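Chapter 9
Wood in the Home: Surfaces and Finishes

A table takes more wear than any other piece of furniture in a house. People eat on it, write on it, and set down hot dishes and wet glasses. How well it holds up depends on the species of wood, the way the board was cut, and the finish on top.

In this chapter you will learn to read grain, to tell the common finishes apart, and to choose one for a given use.

Grain is the direction and pattern of the wood fibers. Boards sawn straight across the log's growth rings show narrow, even lines. Boards sawn flat show wide, wavy figure, and the color often changes from one part of the board to the next.
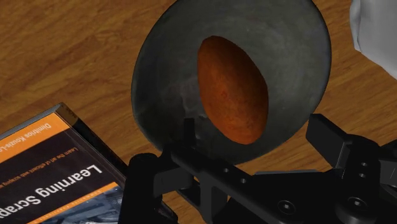

Figure 9.1 Wavy grain with darker streaks on a tabletop, behind a dark grey bowl.

Finishes fall into 2 groups. Penetrating finishes, such as oils, soak into the fibers. Film finishes, such as varnish, dry on top. Oil is easy to repair - a worn spot can be rubbed down and oiled again - but it gives less protection against water. Varnish resists spills better, though a deep scratch usually means sanding a larger area.

The case study at the end of the chapter follows Noman Dogar, who runs a repair shop in Bovham, as he refinishes a dining table for daily use.
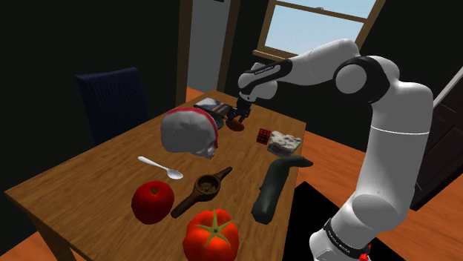

9.1 How Boards Are Cut

A log can be sawn in several ways. The simplest is plain sawing, in which the mill takes parallel slices through the log. It wastes little wood and gives the widest boards.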